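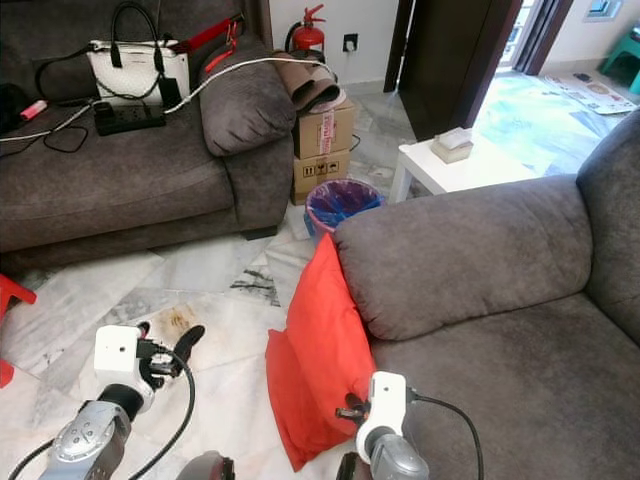
How many plots did they count that summer? Five, on the slope over Disgate, and the fifth one twice.

Valdir Magalhães had the clipboard. I had the tape, the flags, the bag with the sandwiches in it. Rain since six. Plot one, fine. Plot two, fine, orchids up to the fence line. He called, I wrote, then we swapped and I called.

"2677," he said at the bottom.

"For all of them?"

"For all of them. Seedlings too."

Last year it was 1275. So either a miracle or a mistake, and neither of us wanted to say which. Back to the rental, boots on the step, laptop open.
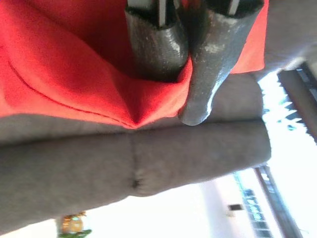 Red cloth on the gray sofa.

He ran the model three times. Same curve, straight up. Population doubling, like rabbits. He ate a sandwich standing. He said Barros would never beleive it, Barros had been coming to that hill for most of his life and had a name for every rock.

"Then we go back up," I said.

"Now?"

"It's light til ten."
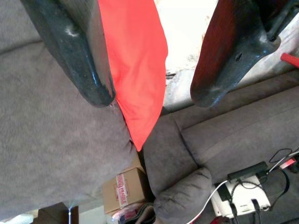
The Fifth Plot

Went back up. No rain now, midges instead. The flags were where I'd put them, orange, all leaning the same way. Valdir walked the edge, stopped, walked it again. Two sets of corner pins. Old ones from the Turkero survey, rusted, half a yard out from ours. We'd done the same ground twice, under two names.

He laughed. Then he didn't. He sat down in the wet grass and took the tally sheet out of its plastic and just held it. 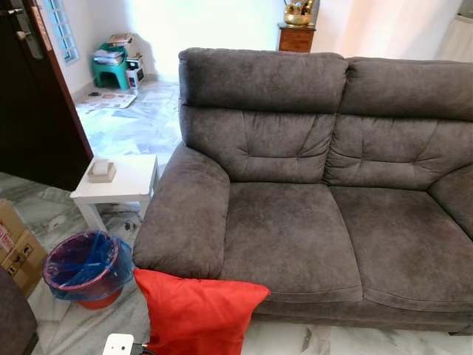
We took the second set off the total, by hand, out loud, him reading and me crossing out. It was still more than last year. Less of a miracle. A good wet spring, maybe, or the sheep being kept off since December.

"Call him," I said.

He was already dialing. One bar of signal, then none, so he started up the hill with the phone over his head and I went after him with the flags.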